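Wohnen · Werkbesuche · Materialkunde · Kontakt
Lesezeit: 2 Minuten

Werkbesuch bei Trurkero: Sitzmöbel im Stil der Jahrhundertmitte

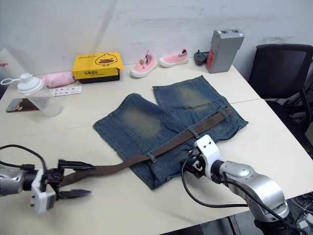 Text: Ilse Kramer

Trurkero fertigt in Pralberg Sessel und Sideboards nach Entwürfen der Nachkriegszeit. Die Führung im Mai begann um 13 Uhr in der Gestellfertigung. Das Modell Kassa hat konische Beine, nach außen gestellt um 15 Grad. Die Zargen sind gedübelt und verleimt — Schrauben sitzen nur an der Rückenlehne.

Werkstattleiterin Aitana Lozano zeigte anschließend die Polsterei. Gurte, Kaltschaum, Bezug; die Sitzhöhe bleibt unter der des Originals.
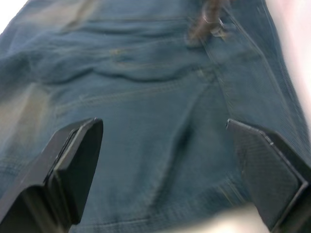 Beim Sideboard Trandomberg laufen die Schiebetüren in gefrästen Nuten. Die Breite beträgt 2000 mm, das Furnier wird über die gesamte Front durchlaufend gelegt. Geölte Muster lagen zum Vergleich neben lackierten. Lieferbar sind beide Ausführungen.

Zuletzt aktualisiert: Mai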